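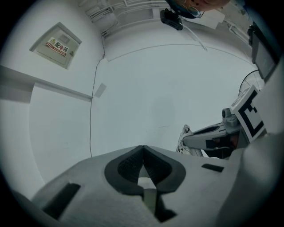
4.2 Chore readiness check

Run this check before assigning the Jallero gripper to any household or shop-floor chore. It takes 2 operators and one charged unit. Chores rated "assisted" in Table 6 still need a person within reach of the stop switch.

1. Set the work surface to a height of 900 mm. Lock the casters.

2. Wipe the jaw pads with a dry lint-free cloth. Do not use solvent.

3. Open the Coden console and load chore file 1401 (sort and shelve).

4. Close the jaws on the gauge block. Wait for the reading to settle, then select Store.

5. Start the trial run. The counter stops at 1000 cycles.

6. Export the log and enter the drop rate on the Barros sheet.

Note: A pass on file 1401 covers rigid items only. Folding, wiping and bag opening have separate files. At the Cumside site, rigid sorting passed in March; towel folding did not and remains a manual task.

Note: Marker plates must be clean and flat. If tracking is lost more than once in a run, replace the plate and repeat from step 4.

CAUTION: Keep fingers out of the jaws while the console shows Active. The jaws may close without warning after a tracking fault.

CAUTION: Do not use the gripper for knives, glassware or hot pans. No current chore file supports them.

If the drop rate exceeds the limit in Table 6, leave the chore set to Manual and go to 4.3, Pad replacement.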